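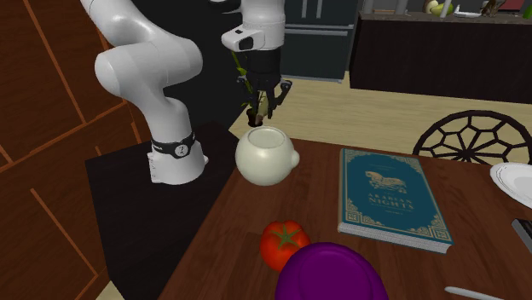

1/ The phantom teapot grab: a thread about my favourite bug of the year

OK so we broke something really well in the sim this month and I've been itching to write it up. Kitchen tabletop, one white arm, a teapot, a tomato, a book. Simple pick-and-place stuff. And the arm kept reporting success on jobs it had completely botched. Settle in!

2/ Background for anyone new: I work on Fluno, the little task planner that sits on top of the Vamirar simulator. You hand it "put the tomato on the plate" and it sorts out the grasps, the path and the checks. We run it in batches overnight and I read the results with my first coffee, in my favourite mug.

3/ Last week the overnight batch was 1004 episodes. The summary was gorgeous. Green all the way down. I did a small dance in the kitchen (my real one, with much worse chairs than that wheel-backed beauty in the sim).

Then I opened a replay, just to enjoy it.

4/ The gripper came down beside the tomato, closed on absolutely nothing, lifted, swung across, opened over the purple plate and went home. Tomato hadn't budged. Log line: GRASP OK. PLACE OK. TASK COMPLETE.

I laughed so hard the dog left the room.

5/ So, first theory: the success check is looking at the wrong object. It was a good theory and I spent a whole arvo on it. The check was looking at the right object. It was just looking at it in the wrong spot, because the planner had its own idea of where everything was.

6/ Second theory: the physics. Everyone blames the physics. I slowed the timestep right down, bumped the friction up, and got the same confident grab of empty air, only slower. Kind of majestic, to be fair.

7/ Third theory came from staring at the teapot jobs. With the teapot, the fingers didn't miss into empty space, they came down hard on the rim. No lid on that one, so one finger went inside and the other stayed outside, and the arm kept pushing. In a sim that's a funny noise in the contact solver. On a bench that's a broken teapot and maybe a cooked wrist motor.

8/ Which is where it stopped being only funny. The force limit should have tripped. It's set at 90 newtons for this arm in our config and the contact was spiking past 400. No stop. No warning. It just leaned on the crockery and logged a win.

9/ Here's the cause, and I love it, it's such a classic.

When a job starts, Fluno takes a snapshot of where all the objects are. It then plans, moves, and checks against a fresh one. Except somebody (me, it was me, back in July) added a cache so we wouldn't query the sim so often. The cache key was the scene name. Only the scene name.

10/ So every episode in the same kitchen got the snapshot from the first episode. We shuffle the objects each time! The tomato moves, the book moves, the teapot moves. The planner was reaching for where they'd been on run one, over and over, with total commitment.

11/ And the success check used the same cache. After a place, the planner writes the expected new position back into the snapshot. So the check was asking "is the tomato where I said I'd put it?" and the answer came from its own notes. Marking its own homework! Full marks every time!

12/ The force limit bug was separate, and honestly scarier. The monitor was muted for any object the planner thought it was already holding, so that a firm grip wouldn't trip it. Fair enough in principle. But "thinks it's holding" came out of the same stale snapshot, so the mute went on before the fingers had touched a thing.

Two bugs, each one hiding the other.

13/ The fixes:

Cache key now includes the episode ID and the reset counter.
Success check reads straight from the simulator, never from planner memory.
Force monitor can't be muted by the planner at all. It gets a higher ceiling during a grip, and the ceiling is fixed in config.
A closed gripper with no finger contact is a failed grasp. Full stop.

14/ That last one is so obvious that I went a bit red typing it. Checking whether the fingers are touching anything is one line. It catches nearly the whole mess by itself.

15/ I also added my new favourite test. It hands the planner a deliberately wrong tomato position and expects it to fail. If it reports success, the build goes red. We should've had one of those from day one. If you've got a success check of any kind, please go and feed it a failure this week. It's so much fun.

16/ Re-ran the lot with the fixes in. The summary is a lot less green now, and I'm rapt. Real failures! The book is properly hard: it's flat on the table and the fingers can't get under the cover, so the arm nudges it along and gives up. That's a problem I can get my teeth into.

17/ Big thanks to the Zuccaro crew, who'd seen the same muted-monitor pattern on their own arm and told me where to look. And to the Jarkville meetup for letting me show the empty-air replay on the big screen. It got a round of applause.

18/ Next up is the flat book problem. I'm thinking slide it to the table edge and pinch the overhang. If you've done this with a two-finger gripper, my replies are open and I want all the details, especially the ugly ones.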